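The Ferry to Clunderach

The letter from the lawyer in Stisow said the house had to be cleared by the end of November. Qianru Zheng read it on the bus and again at her kitchen table, and then she called her brother, who said he couldn't get away from work and that she should keep whatever she wanted.

She took the early ferry. It was a Friday and there were six people on board, two of them asleep. The crossing to Clunderach cost more than she remembered. A man selling coffee from a cart asked if she was there for the birds, and she said no, her aunt had died. He gave her the coffee for free, and she spent the rest of the trip wishing she had said yes to the birds.

Her aunt had lived up the hill from the harbor, 188 steps by the short path. Qianru had counted them as a girl and didn't need to count them again. The key was under the drainpipe. Inside it smelled of oranges and floor wax, and the clock over the stove had stopped at ten past four.

She started with the kitchen. She packed the plates in newspaper and threw out the spices. In the drawer by the sink she found a roll of bills held with a rubber band, 300 in all, and a note in her aunt's handwriting that said Cai, roof. She didn't know who Cai was. She put the money back in the drawer and closed it.

By noon she had done the kitchen and the hall. The bedroom was harder. She sat down in the chair by the window and looked at the bed for a while.
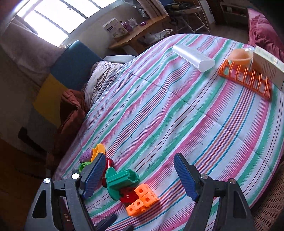
Somebody knocked at three. It was an old man in a rain jacket, holding his hat.

"I'm Cai," he said. "I saw the light."

"She left you some money," Qianru said. "For the roof."

"I never fixed the roof."

"It says roof."

He came in and wiped his feet longer than he had to. He told her he had been promising to fix it since spring, and that every week her aunt had asked him when, and every week they had ended up playing cards. She kept score in a notebook. He thought he owed her nearly 1000 points.

"Were you any good?" Qianru asked.

"No," he said. "She cheated, too."

They looked for the notebook together. It was in the bread box. The last page had his name on one side and hers on the other, and under his name it said 155, underlined twice. There was nothing after that.

He asked if he could have it. She said of course. Then she asked whether the roof leaked, and he said only over the back room, and only when the wind came from Drultano.

"I'll do it Monday," he said.

"They're selling the house."

"It'll still leak on somebody."

The last ferry left at five. She had meant to be on it, but at half past four they were at the kitchen table with the cards out, and he was explaining a rule that she was fairly sure didn't exist. She dealt anyway. When it got dark she wound the clock, set it by his watch, and called her brother to say she would be staying the weekend.

"Did you find anything you want?" he asked.

"Not yet," she said. "I haven't finished the bedroom."
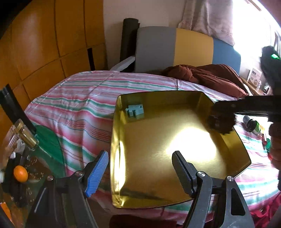
Gold-colored tray on a striped sheet.

Cai had picked up his cards and was holding them close to his chest. It was her turn, and he was waiting.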